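Unit 2: Setting Up a Work Surface

Read the Montoya chapter before class. Bring a tape measure.

Seated work: elbows bent near a right angle, forearms level, feet flat. If the feet dangle, lower the chair first and the desk second.

Standing work: raise the desk to elbow height in the shoes you normally wear. Shift weight often. Change position before 60 minutes are up.

Reach: daily items go close to the body. Anything used once a shift can sit farther back.

Floor space: leave 36 inches clear behind the worker.

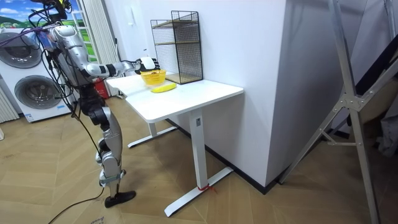

Vittoria Mazza objects that elbow height is too high for writing by hand, and that she would drop the surface a little for anyone who leans on it. Try both in lab and note which you prefer.

Worksheet due at the start of Unit 3.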